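Dirk Baumgart
Jun 12, 2022

Kleiner Thread zur Studienplatzvergabe, weil mich meine Nichte seit Tagen damit löchert und ich jetzt selbst drinstecke. 1/
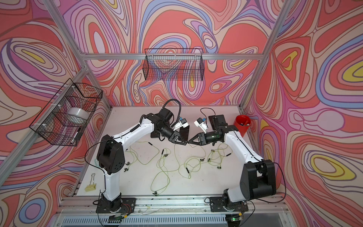 Also: Die Hochschule Bunmont vergibt ihre Plätze in Sozialer Arbeit ab diesem Jahr zur Hälfte nach Motivationsschreiben. Klingt erst mal gut, oder? Hab ich auch gedacht. Dann hab ich mir die Kriterien durchgelesen und war nachher so schlau wie vorher. Die sind ungefähr so übersichtlich wie eine Wand voller verschlungener Bänder in Korallenrot, Violett und Hellblau -- man findet den Anfang nicht und das Ende erst recht nicht. "Persönliche Passung" zählt doppelt, "biografische Reife" einfach, und was der Unterschied ist, steht nirgends. 2/

Meine Nichte hat Abi mit 2,4, ein Jahr FSJ in einer Wohngruppe und kann mit Leuten umgehen, da träumen andere von. Genau für solche Bewerberinnen ist das Verfahren doch gedacht! Nur muss sie jetzt auf 2.000 Zeichen erklären, warum sie "passt". Sie sitzt seit Pfingsten dran und hasst inzwischen jedes einzelne Wort. 3/

Und natürlich gibt es schon Firmen, die damit Geld verdienen. Gollance zum Beispiel: 200 Euro für ein "Premium-Lektorat" des Motivationsschreibens. 200 Euro!! Wer die Eltern mit dem Geld hat, kriegt also den polierten Text, und die anderen schreiben halt selber. Dann können wir auch gleich beim NC bleiben, der ist wenigstens kostenlos. 4/

Bevor jetzt wieder jemand kommt: Nein, ich will nicht zurück zum reinen Notenschnitt. Ich hab selber 18 Wartesemester-Diskussionen im Familienkreis hinter mir (gefühlt alle an Weihnachten). Aber veröffentlicht doch bitte anonymisierte Beispiele, was ein gutes Schreiben ist und was nicht. Das kostet nichts. 5/

In Hadbridge, wo eine Kollegin von mir studiert hat, gab's statt Brief ein kurzes Gespräch mit 2 Leuten aus dem Fach. War auch nicht perfekt, sie fand den einen furchtbar -- aber sie konnte wenigstens nachfragen, wenn sie was nicht verstanden hat. 6/

Bescheide kommen im August. Wenn hier jemand mitliest, der in so einer Auswahlrunde sitzt: Wie lest ihr die Dinger? Alle ganz? Schreibt mir gern, auch per DM. 7/7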